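Open day at Wirkitz, Cumstead: a visit report

The flyer promised "a new way to live with your walls," so I went in suspicious. Wirkitz makes a wall storage line called Paltau, and once a year it opens the Cumstead building to anyone who signs up. I got there a little after nine in the morning. Coffee was free and weak.

The idea behind Paltau is easy to explain, though the woman giving the welcome talk took most of half an hour over it. You fix dark blocks to a wall and buy pieces to go with them. Then you buy more pieces. The starter set costs $134, the "family wall" is $290, and the full room, fitted by their people, is $1,449. I asked what a plain shelf and a row of coat hooks would do worse. The answer was "flexibility."

After the talk we were split into groups and walked through. The packing room was the part I liked best. People there fold flat cartons, drop in the small bags of screws, check the sheet and tape it all shut, and they were happy to answer questions without looking at the marketing table first. One of them told me the commonest complaint is customers drilling before they've read the page on spacing. I believed that right away. The instruction sheet has the spacing on page 7.

Next door was the color room. Wirkitz is proud of its colors. The blocks come in a green so dark that I took it for black until somebody opened the blind, and I would not pay extra for it. The long red pieces are another matter. They are bright and a bit shiny, with a bumpy surface all the way up, and they do wake up a pale wall. Whether you want your wall woken up is up to you. I also wondered about dust. Anything with that many little bumps is going to collect it, and when I asked how to clean one I got "a soft cloth," which is what people say about everything.

The demo wall itself was well put up. Everything was firmly fixed, there were no stray holes that I could find, and the paint was clean. It was also a wall with no outlets, no light switch and no radiator. Mine has all three. I would like to see the same wall after a winter of wet coats and school bags, and there was no such wall on the tour.

Lunch was sandwiches in the Nanayakkara room, which is a meeting room. The question session there ran short. Someone behind me asked about renters, and we were told there would be a no-drill version. No date was offered. The shop was open the whole time and had the longest line of the day.

Would I go again? For the packing room, yes. I left without a starter set, and the hallway at home still has its old hooks.

Parking is behind the building and fills up early. The side entrance has a ramp; the front has steps.

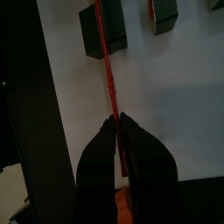

Page last changed: November, 4:10 p.m.

Red on a pale wall, with the dark blocks along the top. The color does look good there, I'll give them that much. Prices were the open day ones and may have gone up by the time you read this.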